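Sixteen Steps
March 30, 2023
4 min read
By Hidayah Rahman

My aunt only came because I told her there'd be buns.

"Real ones?" she said in the car, and I said yes, real ones, it was on the flyer. HAKUMUM OPEN DAY, WATCH OUR ROBOT STEAM BUNS, free parking. She has steamed buns every winter of her life and she wasn't going to miss somebody else doing it wrong.

Serrano met us at the door in a shirt still creased from the packet. I hadn't seen him since December, when he'd borrowed 300 dollars from me and moved across town to work on this thing, and I'd been rehearsing a speech the whole drive. Then he hugged my aunt and called her Auntie and I lost my place in it completely.

"It's called Ganonel," he told her, pointing at the arms. "Sixteen steps, start to finish."

"I do it in four," said my aunt.

There were folding chairs, but she wouldn't sit. She stood right up at the tape with her purse held in front of her like she was waiting for a bus, and I stood next to her with my phone out, because my mother would want proof that we'd gone anywhere together.

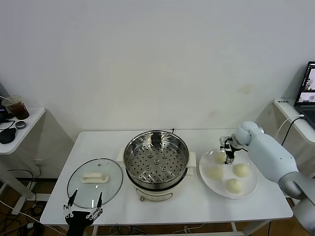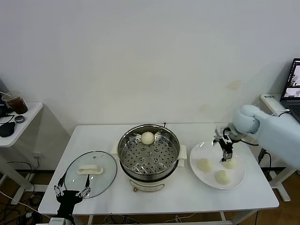 The buns, the steamer and Ganonel, from my phone. The second one has a bun in the pot.

"Why does it put it so far back?" my aunt whispered. She can't whisper, so Serrano heard.

"Leaves room for the others," he said.

"Hm." In our family that's practically applause!

A man from Brerkidby was there with a notebook, and he kept asking what it would cost to put one of these in every cafeteria they ran. Serrano said something about 3000 hours of practice and the man wrote down 3000 and underlined it, and I could see he thought it was dollars. I should have said something. I was too busy watching my aunt, who had started moving her own hand a little – thumb and two fingers, down, close, lift – the way you press a brake that isn't there when someone else is driving.

She used to do that over my shoulder when I was nine and standing on the step stool. I'd forgotten it. I'd forgotten she had ever let me near the stove.

"Ask him for your money," she said, not looking at me.

"How do you know about that?"

"Your mother."

So I looked over at Serrano, who was bent down explaining the gripper to somebody's kid, very serious, opening and closing his own fingers to show her. The kid did it back to him. My speech had a whole part in the middle about trust.

"Maybe after the buns," I said.

My aunt unzipped her purse and took out a jar of her chili sauce, the good one, wrapped in a dish towel. She'd brought three spoons.

Contact | © 2023 Hidayah Rahman | Back to top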